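Retura (data collection method)

Retura is a method for recording human hand movements for use in training robot manipulation policies. A person carries out ordinary tasks with bare hands while wearing a camera on the head and a marked band on each wrist. The recordings are later converted into wrist paths and used as demonstrations for a two-armed robot. The method was developed by Consolacion Abella and Larysa Holovko at the Hrynyshyn Laboratory and was first described in a technical report dated September 16, 2019.

Background

Demonstrations for robot learning are often collected by teleoperation, in which an operator steers the robot through a task. Teleoperated data match the robot's own body closely, but they are slow to gather and tie up the hardware. Abella and Holovko had worked on an earlier teleoperation project, Leno, and found that operators had particular trouble with thin plastic, paper and other materials that fold or slide. Retura was meant to cover such materials by leaving the fingers free and moving the robot out of the collection step.

Equipment

Each wrist band is made of black fabric and holds a row of white blocks printed with square black-and-white markers. The blocks are set at different angles so that some remain in view when the wrist turns. A smaller white unit with its own marker sits on the inner side of the wrist. The head camera looks down over the work area and records both hands.
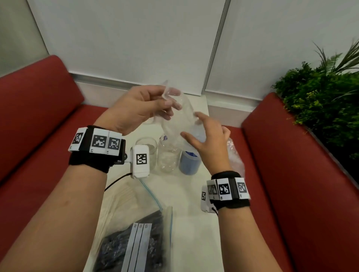
Clear bags were among the hardest items in the first collection. They have few fixed features, their outline changes with every touch, and glare on the surface can be mistaken for an edge. The authors did not try to model the shape of the bag. Wrist position and finger pose were recorded, and the state of the object was left for the policy to learn from the video.

Processing

Marker corners are found in each video image and used to estimate the position of each wrist relative to the camera. Short gaps — for example, when one hand passes behind the other — are filled by smoothing between the nearest good readings. Finger pose is estimated separately and reduced to a single opening value for the gripper. A program named Tasell then rejects paths that the robot arms could not follow.

Results

The first data set contained 2000 recordings, of which 1028 passed the Tasell check. A policy trained on the accepted recordings was tested in 100 trials on the two-armed robot. The report gives bag handling as the weakest category, with most failures occurring at the first grasp. A second version of the bands, with brighter printing on the blocks, was introduced in October.

Limitations

Reducing the hand to one opening value discards much of what the fingers do, including rolling a bag edge between thumb and forefinger. Contact force is not measured. The wrist position is also lost when all of the markers on a band face away from the camera — a common event when reaching under an object.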